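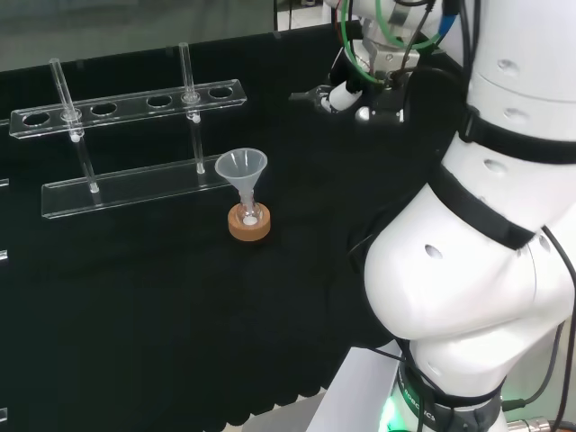

Test tube rack

A test tube rack is a stand that holds test tubes upright so that your hands are free for other things. I've been writing up entries for the Clodville hobby science pages for a while now, and this is the one I kept putting off, mostly because I own far too many of them and knew I'd go on too long.

Types

The old standby is wood, and plenty of school storerooms still have them. Coated wire is common too, and so are molded plastic and clear acrylic. Acrylic is my favorite by a mile! The usual design is a long, narrow upper plate with a row of holes and a flat base plate underneath, and you can see the whole tube from top to bottom. A six-hole rack is plenty for a kitchen table chemist, even if only two of the holes ever get used at once (guilty).

Fit

A tube that's skinny for its hole will lean. A little white ring or collar where the tube meets the upper plate helps keep it from dropping through, though you may still get some tilt. Edileuza Dantas, who taught me most of what I know about glassware, wraps a bit of tape around hers and calls it done.

Care

Wash acrylic with mild soap and lukewarm water. Keep acetone far away from it — I clouded a perfectly good Wevton rack that way in April and I'm still sore about it. Strong alcohol can cause fine cracks as well, and boiling water may warp the plates.

Related items

Flasks with round bottoms won't sit in a tube rack, and they won't stand on a table by themselves either. They go in a ring, and cork is the one I like, light brown and speckled and kind to glass. A plastic funnel in the neck makes filling easier, but it also makes a small flask top-heavy, so I take mine out once I've poured.

Black cloth under clear glass is a matter of taste. I love it, as the highlights on the tubes really show up, but it does collect lint like you wouldn't believe.

See also

Cork ring
Round-bottom flask
Funnel
Furtado rack (folding type)

Last edited Oct 1, 2021. I still need to add the section on drying racks.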